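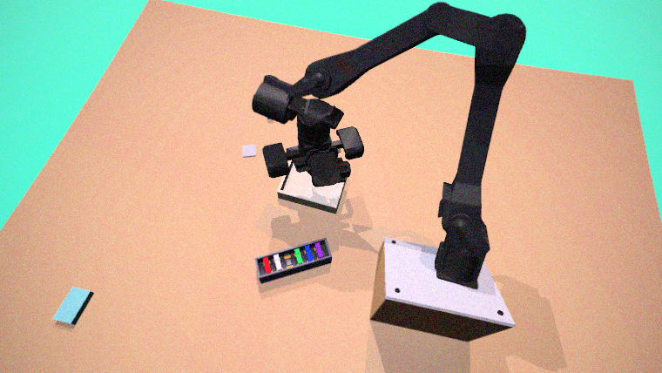

Yareli Ibarra had the trial license until midnight and a bill for 470 dollars if she forgot to cancel it. She had written CANCEL on the back of her hand at lunch. By four it had smeared to something like CANAL.

The product was called Tuteo. It was a practice bench for robot arms, sold by subscription to schools and small shops that wanted to try a job on a screen before they paid for the arm. You picked a table, you picked an arm, you put out some blocks and a tray, and you told it what to do. The company, Ziltora, said a beginner could have a working task in 20 minutes. Yareli had been at it since November.

She reviewed this kind of thing for a trade newsletter with 225 paying readers. The newsletter belonged to Braulio Beltrán, who paid her on time and called too often.

"Does it work?" he said.

"It does what I tell it."

"So it works."

"I told it the wrong thing for two weeks," she said.

She had the blocks task open while they talked. The table hung in its green nothing, the way it always did. She had stopped finding that strange. She ran the task from the top, and the arm swung over and bent its long elbow. She liked the shoulder. Whoever had drawn the shoulder had cared about it. The wrist was fine too, but the sound was off by a hair, a small click that came after the move instead of with it. She had put that in her notes on the first day and crossed it out on the third, and now she wrote it in again.

"What would you compare it to?" Braulio said.

"Tulta, I guess. Tulta is cheaper. Tulta drops things through the table."

"Through it?"

"Straight through. You never see them again."

He laughed, and she heard him typing. He typed everything she said on the phone and later asked her why it wasn't in the draft.

After he hung up she set the job to repeat 200 times and went to make rice. The kitchen was cold. When she came back with the bowl she didn't check the log. She sat down on the arm of the couch, still in her coat, and watched it work on the yellow one. 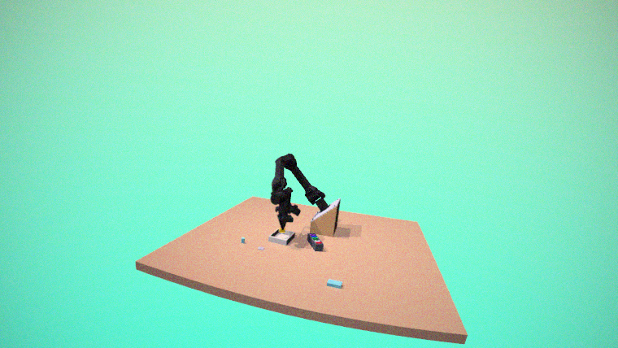
Ochoa had left a note under her first draft, and she read it again while she ate: my students got through the lessons fine, but then they wanted to change the grip speed and the menu for it was three screens down, so please say that, and please say the help pages are good, since they are.

She put the bowl on the floor and opened the draft. She typed that the help pages were good. She typed that grip speed was three screens down, then went and looked for herself, and it was four if you came in from the task list. She changed it to four.

At ten the log said the run had finished. She read it through to the end, the misses along with the rest, and copied the misses into the draft with no comment. Braulio would want a comment. He could call.

She washed the bowl and the pan, and with them most of the word on her hand. At eleven-thirty she sat down at the account page. The button said Keep My Bench. Under it, in gray, was the other one.

She thought about the click that came late. Then she went back to the bench, opened the sound menu, and started looking for where they kept it.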